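La célula 2 aprende a montar

Automatización en planta. El ensamblaje fino era el último tramo manual de Hasance. La empresa lo está cediendo por partes, y el organigrama del taller ya no es el mismo.

El montaje de subconjuntos pequeños se resiste a la automatización clásica por un motivo conocido: la inversión en utillaje. Un alimentador vibratorio, una pinza dedicada y un nido de posicionamiento se amortizan cuando la referencia dura años. En Hasance, que fabrica mecanismos de regulación para instrumentación, el catálogo activo suma 683 referencias y la tirada media es de 300 unidades. Con esos lotes, cada cambio de serie obliga a desmontar lo que se acaba de ajustar.

Hasta el año pasado, la respuesta fue mantener los bancos manuales. Cada operario recibía una bandeja, una hoja de proceso y un juego de plantillas. El tiempo de ciclo era aceptable. La dispersión, no tanto: las inserciones de pasador con holgura estrecha concentraban la mayor parte de los reprocesos, sobre todo en las últimas horas del turno de tarde.

En marzo, la empresa puso en servicio dos células bimanuales con manos articuladas, integradas por Jibrin. La primera trabaja en verificación de piezas sueltas. La segunda se dedica a la inserción sobre tablero: pasadores, discos y cilindros que deben acabar en alojamientos de contorno circular, ovalado o rectangular. El software de planificación, Tresent, admite tareas enseñadas por demostración, de modo que una referencia nueva no exige necesariamente reescribir la secuencia.

Ese matiz explica el cambio de funciones. De los 116 empleados de la nave, ninguno figuraba antes como instructor de célula. Ahora el puesto existe, con categoría propia en las tablas salariales, y lo ocupan antiguos montadores. Su jornada consiste en ejecutar la operación con mandos de teleoperación, repetirla con variaciones de posición y orientación, y descartar las tomas defectuosas. La hoja de proceso la redactan ellos mismos, junto con ingeniería.

La formación dura seis semanas. Las dos primeras se dedican a seguridad y a la zona de colaboración; el resto, a la enseñanza de trayectorias y al diagnóstico de fallos. Según la dirección de producción, los mejores resultados los obtienen quienes llevaban más tiempo en banco, acostumbrados a corregir un pasador ladeado por el tacto. Trasladar esa corrección a los mandos es lo que más cuesta. El retorno de fuerza del equipo es limitado y el instructor debe deducir el contacto a partir de la vista.

También hay pérdidas. Los bancos manuales han pasado de doce a siete. No se han producido despidos, pero tres vacantes por jubilación quedaron sin cubrir, y el plus de destreza que cobraban los montadores se ha congelado mientras se negocia su encaje en la nueva clasificación. El comité de empresa pide que las demostraciones grabadas no se utilicen para medir el rendimiento individual. El acuerdo provisional lo prohíbe hasta diciembre.

En cuanto a los datos de proceso, la planta no publica tasas de acierto. Sí admite que la célula 2 sigue siendo más lenta que una persona en la aproximación final y que la manipulación de los pasadores cortos requiere supervisión permanente. El proveedor de las piezas de ensayo, Guvard, entrega juegos en polímero azul para que el contraste con el tablero blanco facilite la segmentación por visión.

Ensayo de inserción en la célula 2, con las dos manos sobre el tablero.

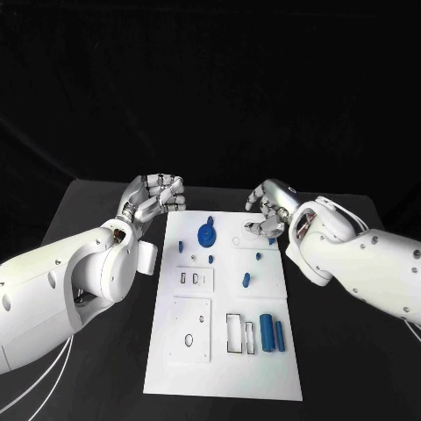
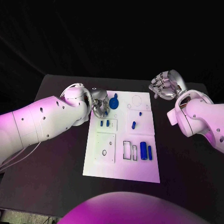
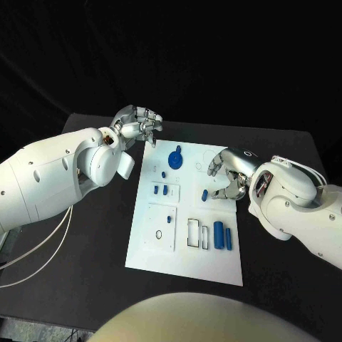 Veerle Van Loon discrepa de la lectura optimista del nuevo puesto. A su juicio, enseñar a la célula es un trabajo cualificado mientras haya referencias por enseñar, y la empresa todavía no ha explicado qué ocurrirá cuando el repertorio esté cubierto. Reclama que la categoría de instructor incluya el mantenimiento de las tareas ya aprendidas, con horas asignadas por turno, y que los siete bancos restantes conserven una plantilla mínima. «Si se pierde la mano en el banco, tampoco habrá quien corrija a la máquina», sostiene. La propuesta está sobre la mesa de negociación y la dirección se ha comprometido a responder antes de que venza el acuerdo provisional.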